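The Coelho is showing older movies again

I had more or less given up on going to the movies. Between the prices and the drive out to the multiplex on the highway, it was easier to wait a few months and watch at home. Then in March the Coelho, the single-screen theater downtown, started running older animated films in the afternoons, and I have been four times since.

The first one I saw was Rudumwood. I remembered it as a loud movie about a talking sawmill. It is a lot slower than that. The first 3 minutes have no dialogue at all, only the river and the logs coming down, and the kids in the row ahead of me sat through it without a word. I don't think I understood when I was young how much of that movie is about the grandfather.

The Coelho seats 100, and I would say it was half full. The print was scratched in the second reel and the sound dropped out once during the song. The projectionist stopped it, backed up a little, and started again. People clapped.

Benedita Garcia introduces most of the screenings. She keeps it short. Before Rudumwood she told us the backgrounds were painted by hand, more than 1,000 of them, and that the studio threw most of them away afterward to clear a storage room. She has one framed in the lobby, next to the water fountain. It's the barn at night. I looked at it on the way out and the paint is much thicker than it looks on screen.

Two weeks later I went to Rirkis, which I had never seen. I didn't like it as much. The story is about a lighthouse keeper's cat who gets off at the wrong island, and it takes too long to get her there. The music is good, though, and the storm is the best animated water I can remember. My sister, who came with me, liked it better than Rudumwood and we argued about it all the way to the parking lot.

Tickets are cheap and you can buy them at the window, cash or card. Get there early if you want the middle rows. The ones on the left side have a pillar to deal with. Popcorn is fine. The coffee is not.

I skipped the next show.

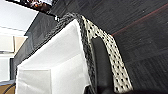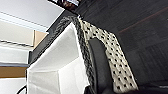
The one I'm waiting for now is Bedden. It has never had a proper home release in this country, and the only copy I ever saw was a tape recorded off television with the ending missing. I have been wondering for most of my life whether the boy gets the kite back. The Coelho is trying to bring in a restored version, and Benedita said the rental and shipping come to 3,800 dollars, a lot for a theater that size. There's a jar at the ticket window and a sign-up sheet for people who would buy a seat in advance. I put my name down for two.

If Bedden falls through, the backup is a program of shorts, and I'll go to that too. My sister says she's only coming if there's another cat.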